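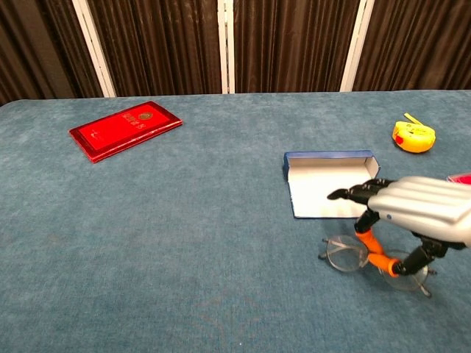 Planning and Budgeting for a Tabletop Hand Station: Frequently Asked Questions
Titcombe Equipment Planning
Last updated Wed 21 August

What does a basic station include?
One arm, one multi-finger hand, a controller, a table and a chest-height camera. Curtains, posts and table covering are quoted as site items. Test objects are not included.

Do we need a multi-finger hand, or will a two-jaw gripper do?
Price the two-jaw gripper first. It is enough for boxes, blocks and most rigid parts. A multi-finger hand is worth quoting if your task list includes thin or awkward items such as eyeglasses, which have to be held near the bridge and set into an open case.

Which table surface should we order?
Carpet or a similar short-pile covering. Flat items such as booklets slide less on it, and lenses are less likely to be scratched. Hard tops are cheaper and easier to clean. Order enough covering for one replacement.

How much should we set aside for test objects?
Allow $400 per station for the first year. Household goods are suitable: a tape measure, a pair of glasses with a case, a booklet. Buy glasses in multiples. Frames bend.

Is a backdrop necessary?
It is optional. A plain dark curtain keeps the background constant between sessions. If the room is shared, put it in the first order. Adding posts later usually means moving the table.

What are the lead times?
The Majimbun hand ships 36 days after a purchase order is accepted. The Zalto controller is a stock item. Orders that must be invoiced before the end of December should reach us with a signed quote and a delivery contact.

What wears out first?
Fingertip covers, then finger joints. Covers are sold in packs at $99. Joints are replaced at the Imthorpe service shop, and the hand is out of use while it is there. Sites running two shifts should budget for a spare hand.

Can we lease?
Yes, on the arm and controller. Hands are sold outright, as they are treated as wear parts.

What is not covered by the quote?
Freight, electrical work, risk assessment and operator training. Training is quoted by the day.

How long is a quote valid?
96 days from the issue date. Changes to the hand model require a new quote.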